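Ground Station Notes: The Second Vikusis Campaign

Sunday, August 21, 2022

The second receiving campaign for the Vikusis satellite closed last week, and I have been asked by several readers to set down how it was organized and what it produced. I coordinate the amateur ground station at Laskowska, one of three that took part. The views in this post are my own, although Maja Krajewska and Arnel Dizon have both read it and corrected the sections that concern their stations.

Vikusis is a small weather and beacon satellite in a near-polar orbit. It transmits a short telemetry packet at fixed intervals and, on request from its operators, a longer block of temperature and magnetometer readings. The operators have their own antenna, but it sees only a portion of each day's passes. The remainder are left to whoever is listening. During the first campaign, that was mostly Laskowska alone, and we missed a good many passes for lack of people awake to supervise the equipment.

For the second campaign the work was divided. Laskowska took the morning passes, the station at Grikport took the evening ones, and Cyrill Sutter covered the overnight hours from his own installation, which runs without supervision. Recordings were uploaded to a shared archive and decoded there with a single version of the software. In the first campaign each station had decoded its own recordings, and small differences in settings made the results difficult to compare.

In total the three stations recorded 626 passes. Of these, 100 came from the overnight installation. The lowest usable pass reached a maximum elevation of 26 degrees at Laskowska, where a row of apartment buildings blocks the southern horizon. Grikport has open water on two sides and can begin recording much earlier in a pass, although Arnel reports that interference from harbor radio traffic was a regular problem on weekday evenings. 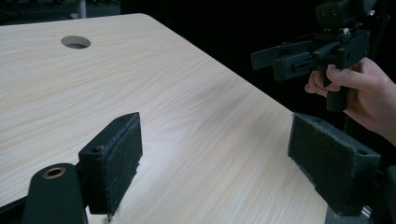
The most significant change at Laskowska was the move from the upstairs closet to a proper operating room. The receiver, the rotator controller and the logging computer had been stacked on shelves for years, with the antenna cable brought in through a window that could not be fully closed. We now have a large table in a pale wood-grain finish, with a round grommet hole near its far edge, and I had underestimated how much difference such a modest feature would make. The coaxial cable and the control lines can be led through it to the equipment below, and the working surface can be kept for the logbook and the laptop. Eugeniusz Kalinowski drew up the cable plan and labeled both ends of every run.

The rotator itself gave us more trouble than the radio equipment. It is a Drenico unit, purchased second-hand, and it developed a small offset in azimuth during the first week of August. The error was not large enough to lose a pass entirely, but signal strength fell off noticeably near the point of closest approach, when the antenna has to turn fastest. Eugeniusz traced the fault to a worn coupling between the motor and the mast. A replacement was fitted between two morning passes, and the antenna was realigned against the position of the sun. Recordings made before the repair have been marked in the archive so that their signal levels are not used for comparison.

Decoding was handled by Ville Nieminen. His principal task was correcting for Doppler shift, which is predictable in theory and somewhat less so when the published orbital elements are several days old. He prepared a procedure that refreshes the elements before each pass and writes the version used into the header of the recording. I would recommend this practice to any station that intends to share its data. Almost 300 recordings had to be processed a second time before the procedure was in place, and that work took Ville the better part of two weekends.

The complete telemetry blocks have now been forwarded to the satellite's operators. Partial packets have been kept separately – they are of limited use for temperature trends, but Maja believes the beacon timing can still be recovered from many of them. She is preparing a short note on the subject, to be published here when it is ready.

A third campaign is under consideration for the winter. Before then, Laskowska will need a better filter ahead of the preamplifier, and Grikport has requested assistance with its harbor interference. Stations wishing to participate should be able to record in the archive format and keep their computer clocks synchronized to a network time source. Inquiries may be left in the comments under this post, and I will forward questions about decoding to Ville.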